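Workshop > Studio Tips > Print & Lettering

January
By Raffaele Amato

Keeping a small design studio from eating itself

I have shared a studio in Trusenbridge with Italo Sala long enough to know which of us puts the caps back on the markers. What follows is mostly about paper, glue and knives, and was written at the request of people who keep ringing to ask how we get ink off things. We mostly don't.

Change the blade before you need to

A dull blade doesn't refuse to cut. It cuts beautifully for most of the sheet, then drags a little tooth out of the last corner, right where the client's logo is going. Snap off a segment at the start of every mounting job. Old segments go in a lidded jar with a slot in the top, and the jar gets taped shut when it's full. A mug is a poor substitute. I have drunk from that mug.

Cut on the waste side of the ruler, standing up, with light passes. Three light ones beat one heroic one on anything thicker than a business card.

Match your colors in daylight

Our desk lamps make every warm color look delicious and every gray look ill. When I'm picking an orange for a label I carry the swatches to the window and hold them against something that is already orange, then walk away and come back. The swatch you liked first is usually too red. Write the ink numbers on the back in pencil — pen bleeds through, and you'll find that out on the good side.
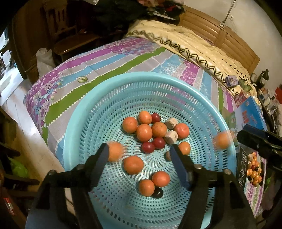 Storing paper flat

Paper that has been rolled remembers it forever, like an aunt. Keep full sheets in a drawer or under the couch on a board, with a clean board on top. Label the short edge of each stack with weight and maker. If a delivery arrives in a tube, unroll it the same evening, put it face down and weigh the corners with books you weren't going to read anyway.

Leave new stock in the room overnight before printing. We ignored this on the Hallerham posters and the sheets went through the press with a gentle wave, as if saying goodbye.

Glue, and its many grudges

Spray adhesive belongs outdoors or in a big box with one side cut off. After each use, turn the can upside down and spray until only gas comes out, or the nozzle will seal itself and then un-seal itself in the direction of your sweater. For small comps I've gone back to a glue stick, spread from the middle outward and burnished through scrap paper with the back of a spoon. Leave it under weight for 30 minutes. Italo says ten. Italo's comps have bubbles.

Rubber cement dries out in its jar if you look at it wrong. Buy small jars and wipe the threads before closing.
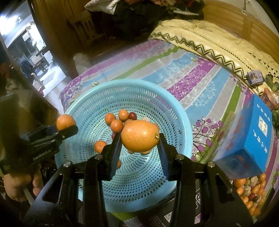

Naming your files

"Final" is a mood. Use the job name, then a number, then stop. On the Greco menus we reached version 33, and the only reason we printed the right one is that it was called 33. Keep the version you sent to the printer in its own folder and don't open it again, however much you miss it.

Before it goes to the printer

Print the whole thing at actual size on the office machine, tape it to a wall and read it out loud, phone numbers included. Fold it if it folds. At Ivetgate, the shop that does our short runs, they will politely print whatever you send, and they did.

Comments (4)

gluepot_marge
The upside-down can trick doesn't work with every brand. Mine just spat at me. Cleaning the nozzle with a rag and some thinner was less dramatic.

Len
What weight of board do you put on top of the paper? I used MDF and it left a dust line along the edge.

Raffaele Amato
Len, we use an old drawing board wiped down first. Seal the edges of your MDF with a bit of varnish and that should sort it.

Italo S.
Ten minutes is plenty.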